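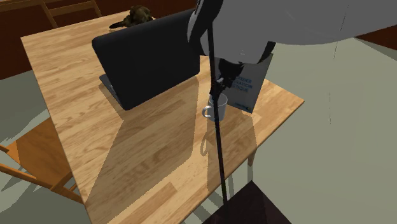
Anca Cozma wants the second coat on the Bamalier test panels held back until the first has had a full 90 hours, and would like the reason for the change written down where the next shift will find it.

Monday, January 21, 2019

Reason, then. Panels from batch 3726 were recoated after overnight drying only. Four of them clouded along the end grain. The clouding stays put under a rag with mineral spirits and comes off with 400 grit, so it sits in the top film. My reading is solvent trapped under the second coat. Kastriot Delić thinks the Calado oil was old stock and skinned over too fast. Both could be true. The can has no opening date on it.

Set up today:
Maple and beech offcuts, sanded to 400, dust wiped off dry.
One set with the Calado, one with the Clarkilum, first coat only.
Racked on edge in the back room, door shut, heater left alone.

The Clarkilum went on thinner and needed less wiping. Smell is worse. Edge of one beech piece was missed and done late; marked with pencil on the underside, leave it out of the comparison.

Recoat is due Friday morning. Do not move the rack before then.

Still open: Grollbridge has not answered about the drier content. Ask again, and ask for a fresh can while at it. Pencil the opening date on the lid.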